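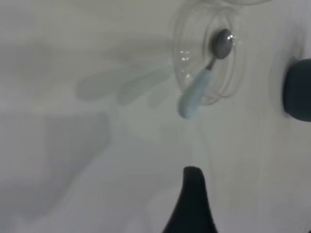

4.2 Resting places for the teaspoon

The teaspoon was the most frequently relocated item in the Dikedside sessions. Cups, mugs and lids were usually moved once or twice between the start of preparation and the first sip. The spoon was moved whenever a hand was needed for something else, and it seldom went back to the place it had come from. We therefore treat each resting place as a separate event and code it by the support on which the metal end of the spoon lies: table, vessel interior, vessel rim, lid, or other.

Fourteen participants completed the task, giving 40 usable sessions. Sessions in which the spoon left the table altogether (three in total) are counted under "other" and are not discussed further. A spoon with its handle on the table and its metal end on a lid is coded as lid. Our first coding sheet did not cover this posture, and the early sessions were recoded once the rule had been agreed.

Two patterns stand out. First, an open bowl attracts the spoon even when the bowl has no part in the recipe. Participants described it as a place to "park" the spoon, and several said they would do the same at home. Second, the mug was rarely used for this purpose before pouring. Its handle was often turned to suit the drinker well ahead of time, and after that the mug tended to be left alone -- in seven sessions it was not touched again until the drink was ready.

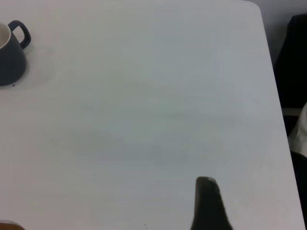
Rukhsana Mughal, commenting on an earlier draft, questioned whether the second pattern says much about mugs. In her view the mug is avoided because it stands for the finished drink, and a spoon placed in it early would have to be taken out again before pouring; a shorter vessel of the same color would be treated the same way. We have no data that separate the two accounts. Vessel height was not varied, and the comparison is left for the follow-up.

Lids behave differently from both. Once removed, a lid becomes a small raised surface with no other duty, and it is normally set down close to the container it belongs to. Zofia Zawadzka's coding notes describe this use as "saucer substitution," a term we adopt here. It was most common when the container held whole beans and stayed open while the participant attended to the mug.

Figure 3. Saucer substitution: double-walled glass cup with coffee beans, its opening uncovered; glass lid flat on the table with the teaspoon laid across it; dark blue mug standing nearby. 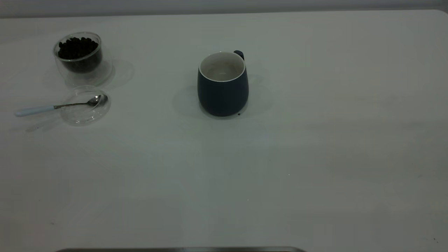

4.3 Agreement between coders

Burgi Hubmann and Firouzeh Shojaei coded all sessions independently. Disagreements were concentrated in the rim and interior categories, where a long handle may lean on the edge while the metal end lies lower down. These cases were settled by discussion -- the metal end decides.

Filed under: Household Studies, Tableware, Everyday Tasks

Shares 7 | Comments 3

Contact the editors | Copyright Dikedside Working Papers | Back to top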